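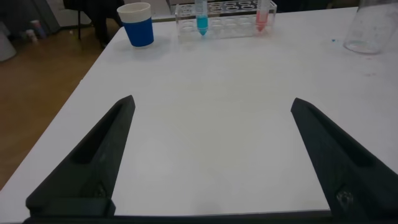 Intro to Shelter Care, session 4
Dog intake and the first two weeks
Notes by Xiuying Dai, typed up fast, read before lab

Carrying on from last time. We got as far as the front desk form. Pick up at the point where the dog is through the door.

Intake, order of work
- scan for chip first, both shoulders and down the legs, chips drift
- weight, on the floor scale. Write it down straight away
- photo, front and left side
- collar tag with kennel number, BEFORE the dog goes down the hall
- quick look over: eyes, ears, teeth, feet, skin, belly
- temp only if the dog will allow it. If not, write "not taken". Don't guess

Stray vs. owner surrender. Different color folders, different hold times. Check your own county, they vary a lot. At Ronstead the stray folder stays at the desk until the hold is up, so no adopter sees the dog's details early. Momitz keeps everything on the computer, same idea.

Surrender interview
Ask open questions. "Tell me about a normal day" gets more than "is he good with kids". People are often upset, some are embarrassed. Don't argue, don't scold. You want to know: food, where the dog sleeps, other animals in the home, any bites (and what was going on at the time), meds, how long left alone.
Write what they said, in their words. Your opinion goes in the other box.

Case: Akanda
Shepherd mix, came in August, female, adult. Owner moving. Form said "fine with cats". Rhun Mathias did the interview and asked one more question, what does she do when the cat runs? Answer: chases it up the stairs. So that went on the kennel card as "has lived with a cat, chases", and she went to a home without one. Be ready to talk about how you would have worded the card.

First three days
Quiet. Same person feeding if you can manage it. No dog meetings, no bath unless there's a medical need. A lot of dogs don't eat the first night, note it and tell the vet tech if it's still going on at the second morning. Soft stool is common, blood is not, call.

Days 4 to 14
Walks get longer. Start handling practise, feet and ears, treats the whole time. Dog meetings through the fence, then side by side on leash. Behavior notes every shift, even if it's only "same as yesterday".

Good note: "Stood at back of kennel, tail low, took chicken from hand after a minute."
Bad note: "Scared, sweet boy."

Case: Zidora
Senior hound, 17 kennel notes in her file and most just say "good girl". Nothing on stairs, nothing on being left alone. Foster found out both in one evening. We'll read teh file together in lab, it's kennel file 1054 in the binder.

For next time
Read the handout on kennel cough and cleaning order. Write a kennel card for either case, 500 characters max, it has to fit the holder. Bring closed shoes. Lab starts 9:30, side door.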